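Grondo compara pinzas de mano, con pocos datos

Grondo ha probado durante febrero dos modelos de pinza manual, uno de Sillico y otro de Grilleck, y asegura que el segundo sujeta mejor los tejidos blandos. La empresa habla de 17 sesiones con toallas y otras prendas, pero no ha publicado la tasa de fallos ni el peso de las piezas. Tampoco aclara cuántos operadores participaron – un detalle nada menor cuando es una persona quien guía los dedos.

Haris Đorđević, responsable de las pruebas, admite que falta repetirlas con un brazo. El precio previsto, 3.700 euros por pareja, sí está decidido. 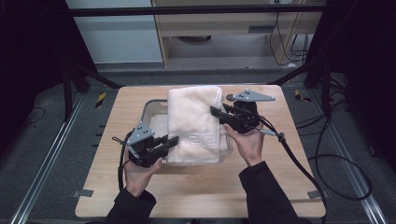
Prueba con una toalla y una caja de plástico transparente.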